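Learning to bake bread at my own kitchen table

Posted 01/05/2018

So I did it. I baked bread every week for a whole year, and I am more excited about it now than I was at the start! If you have been reading along since last January you know how shaky the beginning was. I had one bag of flour, a loaf pan from my mother's garage, and a library book with soup on most of the pages. Now I have a shelf full of notes and a freezer with three kinds of rolls in it, and I want to write some of it down while it is fresh.

Where I started

My first loaf was a brick. I followed the recipe to the letter and it came out two inches tall, and we ate it anyway, toasted, with a lot of butter. The second was worse. By the fourth I had figured out that our kitchen is just cold in the winter, and dough that is supposed to double in an hour needs closer to three in this house. Once I quit watching the clock and started watching the dough, everything got better — fast, too. The fifth loaf had an actual dome on top and I ran it over to the neighbors before it had even cooled.

The starter (his name is Grateo)

In spring I got brave and started a sourdough culture. My nephew was four at the time and he named it Grateo, which he swears is a dinosaur. Grateo is flour and water in a jar with a loose lid, and he gets fed every morning before coffee. He smelled like old socks for the first ten days and I almost dumped him. Then one morning he smelled like apples and had climbed halfway up the jar. I yelled so loud the dog left the room.

I have since missed feedings, left him at the back of the fridge for most of August, and once fed him pancake mix by mistake. He is fine. Starters are tougher than the books make them sound, so if you have been scared off by all the charts and schedules, please go ahead and try one.

What I weigh and how

I fought the kitchen scale for months and I am sorry I did. A cup of flour in my house can be almost anything depending on how I scoop it. Weighing fixed that in one afternoon. My everyday loaf now goes like this: 353 grams of white bread flour, 17 grams of rye, 269 grams of water, a good spoonful of starter, and a small palmful of salt that I really should weigh too (I know, I know). It makes one modest loaf, just right for two people and a little toast the next day.

The dough is on the stiff side, and I like it that way. The very wet doughs make those gorgeous open holes, but my jelly goes right through them and onto my lap. For a sandwich, give me a close crumb any day.

Working on the table

I knead right on the wood. No mat, no marble, no special board. I wipe the table down, throw a little flour across it, and go. If the dough sticks I wait five minutes and try again before reaching for more flour, and nine times out of ten those five minutes do the trick. I love this part so much. You can feel it change under your hands, from lumpy and sulky to smooth and springy, and some nights it is the best ten minutes of my day.

For cleanup, use a scraper first and cold water after. Hot water turns dough to glue and you will be picking it out of the sponge for a week.

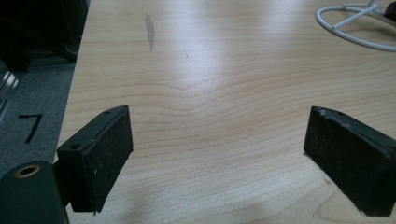 The people who helped

I have to thank Noman Lodhi, who taught the Saturday-morning class I took at the Buenaventura community kitchen. He has been baking flatbreads since he was a kid and he has the calmest hands I have ever seen. I asked him how he knew when the dough was ready and he pressed one finger into it, watched it come back slowly, and just nodded. I have done that finger test on every loaf since. He also talked me into adding a spoonful of yogurt to my pan bread, and wow. So soft! It keeps two days longer on the counter, too.

Everybody in that class brought something different to the potluck at the end. There was a braided loaf with orange peel, a tray of tiny onion buns, and a cornbread so good that I went back for it before I had finished my soup. I came home with four recipes written on the back of my parking receipt.

Things I want to try next

Bagels, for sure. I have put them off because of the boiling, but I own a big pot and a slotted spoon, so what am I waiting for? I also want to do a proper raisin loaf with the swirl that doesn't fall apart when you slice it. Mine always opens up into a cave at the top. I have read that brushing the dough with beaten egg before the sugar goes on helps — if you have tried it, tell me in the comments.

And whole wheat. I have been a chicken about whole wheat. My plan is to swap in a little more each week, keep notes, and stop when the family complains.

A note on ovens

Mine runs hot in the back left corner and I turn the pan halfway through. I bought a cheap oven thermometer in the fall and learned that when the dial says 450 it is lying to me. Get one before you buy anything else. I also bake everything five minutes longer than I used to. A dark crust tastes like so much more than a pale one, and you can always put foil over the top if it is getting ahead of you.

Grateo is bubbling on the counter right now and there are onion buns to shape, so I'm off to wash my hands.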